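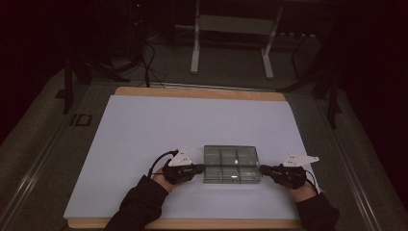

Watoris releases hand-tracked demonstration kit for teaching robots bench tasks

2018-01-02

Watoris today announced the release of Bosness, a demonstration kit that records an operator's hand movements and converts them into motion paths for two-armed robots. Orders open in January.

The operator wears a pair of black sensor gloves, each with a white triangular marker plate mounted on the back. The plates give the position and angle of each hand, while the gloves report how far the fingers are bent. Both streams share one clock and are saved as a single recording. The gloves are cabled, which removes the need to charge or pair them between sessions.

Tasks are demonstrated on a flat board covered with a plain white sheet. The first task set covers small containers, including a clear box with six compartments, handled with both hands. Transparent parts are difficult for depth cameras to measure, and the set was chosen with this in mind.

Bosness records at 100 samples per second. The software, named Gu, trims each recording, marks the points at which the hands close or open, and scales the path to the reach of the robot. Paths that would bring the two arms into contact are flagged for the operator to correct or discard. The first task set contains 17 tasks.

"A person who knows the job should be able to show it at normal speed, using both hands," said Szabolcs Vörös, head of motion software at Watoris. "We kept the gloves open to remote control as well. The same pair can drive the arms live, and the operator can switch between the two modes from one menu."

The kit comprises 2 gloves, cables, a calibration plate and a licence for Gu. Tripods and the work board are sold separately. Existing customers can load earlier recordings into the new software – files made with version 11 or later need no conversion.

Technical data sheets and price lists are available from the Watoris press office on request.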